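Wooden bowls, and why I can't stop buying them

Posted Monday, July 30, 2018

Okay, so the bowl thing has gotten a little out of hand and I am so happy about it!

It started in November, when my brother-in-law gave me a salad bowl from Belhaj (the tiny kitchen shop by the bus station, go if you're ever passing) and I put it on the table and never once put salad in it. I loved it too much. It held keys, then lemons, then a ball of yarn, and then it held nothing at all for weeks and still looked great. Who needs salad?

Since then I've been looking at bowls everywhere I go. I've learned that I like them pale. Dark bowls are handsome and everybody says they hide stains better, but a pale one on a brown table is just the best thing, you get those two woods talking to each other and the grain going in different directions. Round is a must for me. I also want a proper rim, thick enough to get your fingers around when you carry it to the couch full of popcorn (my true test of any bowl, sorry to the woodworkers).

A few things I do with mine, for everyone who wrote in after the Perico cutting board post:

I wash them by hand, fast, and dry them standing up on their edge. No dishwasher, ever! I ruined one that way and I'm still sad about it.

I oil them with food-safe mineral oil when they start to look chalky. Pour in a spoonful, rub it around with an old T-shirt, leave it overnight, wipe off what's left in the morning. The color that comes up is wonderful and I make everybody come look.

And I leave them out. A bowl in a cupboard is a bowl I forget I own, and then I go to Skorkommont and buy another one, and you can see how we got here.

Color next to them matters more than I expected, too. I used to keep everything on my table beige and quiet, and now I'm all for one loud thing close by. Red is my favorite with pale wood, especially something fuzzy or felted, and green comes in second. A red and a green together should scream Christmas, but with enough brown tabletop in between they look cheerful and a bit like a toy shop. I had a go with a Nado tea towel last week (red stripes, very loud) and I'm keeping it.

The pale bowl on the brown table, with the green block lying at a slant:
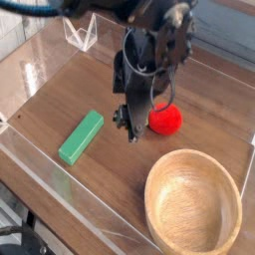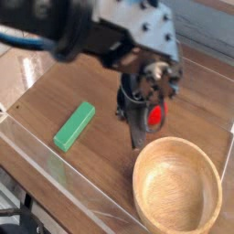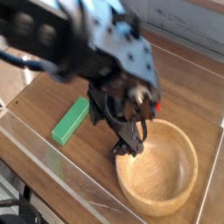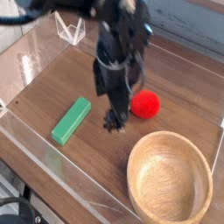
2 min read

Look at that grain! It's the inside of a bowl that gets me every time, the way the lines go around the curve. Next I want to try a really big one for bread dough, so if you've got one you love, tell me how you look after it and whether the dough sticks.

Ayman Naciri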